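Re: folding the dark runners
July, 16:40 – posted by Damián Beltrán

> Has anyone got a decent way of folding the long dark cloths from Kandska?
> Ours come out of the cupboard with a crease down the middle and a lumpy
> bit at one end. Ironing all 11 again is not how I want to spend July.

Same trouble here, we've got the Trameo ones. Quick answer as I'm off out in a minute.

Don't fold lengthways first. Everyone does it and thats where the middle line comes from. Ends together, then again, then roll round a tube. Four to a box, no more.

If the line is already in – damp tea towel over it, warm iron, leave it flat till morning. Worked on most of mine. 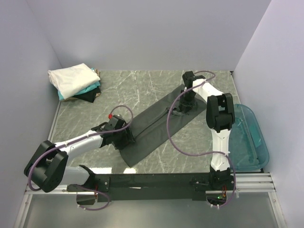 Bunching is the other half of it. Somebody smooths the middle, lets go, and the slack all ends up in one place. Dark grey is worst for showing it, look how the wrinkles catch the light while the rest lies nearly flat with only faint creases. Pull from the corners, both ends at once, and do it before you start foldng.

Will bring the spare tubes next time. Anyone want the Brustska box?

Damián

List contact: reply to the list owner | Back to top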